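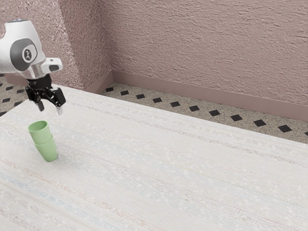 Part 3: Setting up your Skalis label printer

3 min read

Okay, so the printer's out of its box and you've got a roll of labels ready. I run one of these for my little jam business in Plinville and I've set it up three times now (two moves and one unfortunate coffee), so I'll walk you through it the way I do it.

1. Put the printer on something flat, with its back at least 20 cm from the wall. The lid swings up further than you'd think!

2. Press both side tabs and lift the lid. Drop the roll in with the labels feeding from the top, and slide the guides in until they just touch the paper.

Note: a full roll holds 700 labels. I write the date on the core when I start a new one, and I'm usually through it by July.

3. Pull the first label out past the tear bar and close the lid. You want a click on both sides.

4. Plug in the power, then the USB cable. Wait for the green light before you open the Drarulard app, or it'll go hunting for a printer on your Wi-Fi and sulk.

5. In the app, pick "New device," choose your label size and set darkness to 77. The default is 100, and on my matte labels that made the small print go fuzzy.

6. Hold the feed button until it blinks twice, then let go. It'll spit out almost a foot of blanks while it finds the gaps – save those, they're fine for jar lids.

Caution: keep your fingers off the print head after a long run. It gets hot, and skin oil leaves pale streaks on the next batch. I wipe mine with a Modise cleaning pen every time I change rolls.

If the test label comes out crooked, go back to step 2 and nudge the guides in a hair.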